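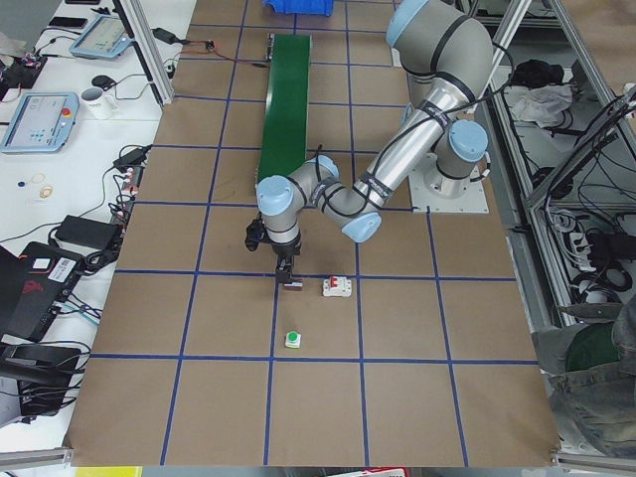 Meenakshi Bansal asked at the last review whether the sorting exercise should be scored by cell or by part, and the question deserves an answer before the Hanberg Cup entry form is submitted. I am therefore opening this thread to all members of the Zernness Automation Club.

The draft rules give each team two attempts. The parts are the small switch, the green push button and the brown component, and the blue tape grid serves as the reference for every placement. My proposal is five points for a part released fully inside its assigned cell and none for a part resting on the tape.

Comments are requested by 30th December.

Pankaj Jaiswal
Project Lead

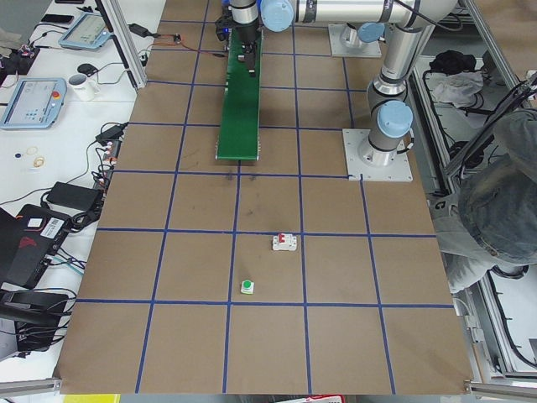
semwal_desk wrote:
I must disagree with scoring by cell. The cells were laid out by hand and they are not identical. A team assigned a wide cell would have an easier task than a team assigned a narrow one. Scoring by part, with a measured distance from a taught point, would be fairer.

Pankaj Jaiswal wrote:
The point about cell size is accepted. Measuring every release, however, would lengthen each run considerably, and we have one bench. In July the measured rounds took almost 8 minutes per team, and the last group did not complete its second attempt.

There is also the matter of the wrist camera. Students are expected to locate the part from that view before closing the fingers, and the tape lines are the only fixed marks they have. Glare on the green surface has already caused false detections in two programs.
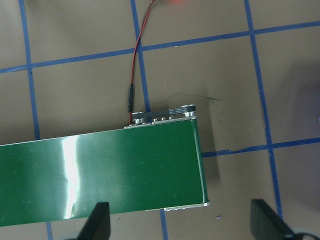
For that reason I would prefer to retain the grid in the scoring and assign the same cells to all teams. The detection step could then be marked separately – three points for a correct location, regardless of whether the pick succeeds.

Teams may set their own camera exposure. The lighting over the bench is not to be altered between runs. 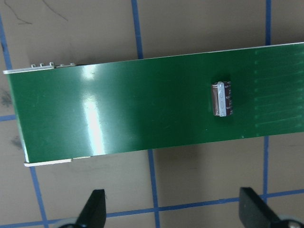
brarnow_2 wrote:
Separate marks for detection would be welcome. Our program locates the brown component reliably in simulation, but the approach angle is poor, and under the present draft we would receive nothing for a sound vision routine. I do not agree that exposure should be left open.

semwal_desk wrote:
Identical cells for all teams would settle my objection. On exposure I take the opposite view to the post above. Adjusting it is part of the students' work.

Meenakshi Bansal wrote:
I will enter the cell assignments in the rules as proposed. Exposure remains open for discussion. Please post test results with the settings used.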